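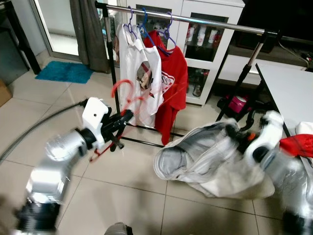

1/ Winter Clothing Exchange: Notice to Residents

Silcombe Community Services
November

The Silcombe Winter Clothing Exchange will open at the Ganley Street Hall later this month. Residents of Silcombe and Mullell may attend. No proof of income is required.

2/ Donations will be accepted at the side entrance until 7 p.m. on each day of the drop-off period. Items should be clean and free of tears. Shirts, sweaters, coats and children's wear are all welcome. Shoes must be tied or clipped in pairs.

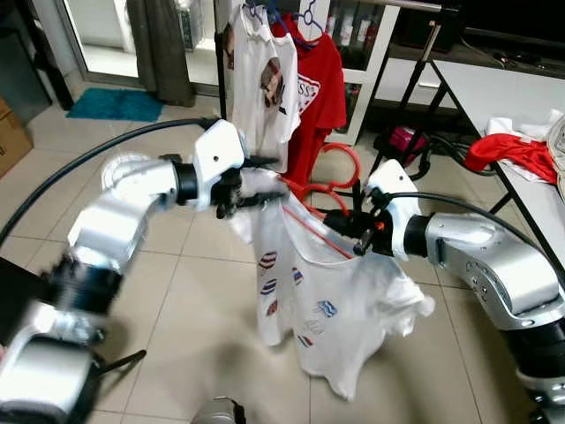
3/ What We Cannot Accept

Please do not bring pillows, mattresses, car seats or used underwear. Electric blankets will be turned away at the door. Residents with large household goods should contact the Rusu Road depot, which keeps its own hours and charges a small fee for mattresses.

4/ Each household may take up to 18 items, including no more than 3 winter coats. Children do not need to be present. A neighbor or relative may collect on behalf of a person who is unable to travel, provided that a signed note is shown.

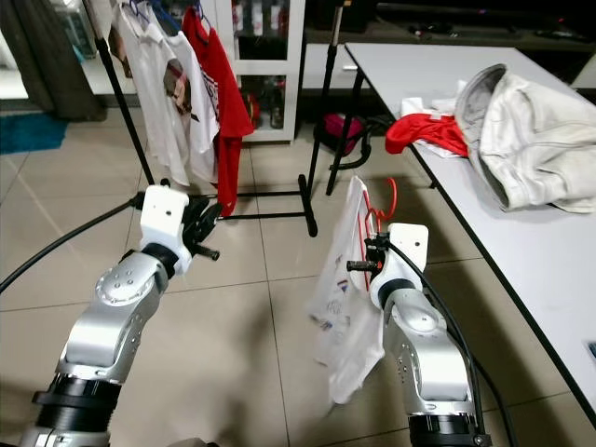
The signed note should give the name and street address of the household. Copies of a blank form are available at the Mullell branch library.

5/ Parking behind the hall is limited to permit holders. The Route 5 bus stops across the street, and the ramp on the north side will be open throughout.
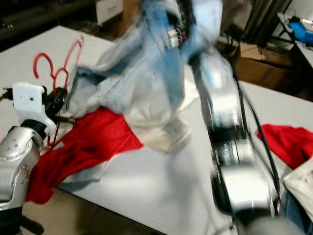 Drivers without a permit should use the lot on Rusu Road. Bags must not be left outside the building overnight.

6/ Questions about donations may be directed to Conceição Bragança. Requests for home delivery are handled by Tudor Chiriac at the Ganley Street office. Replies to this thread are not monitored in the evening.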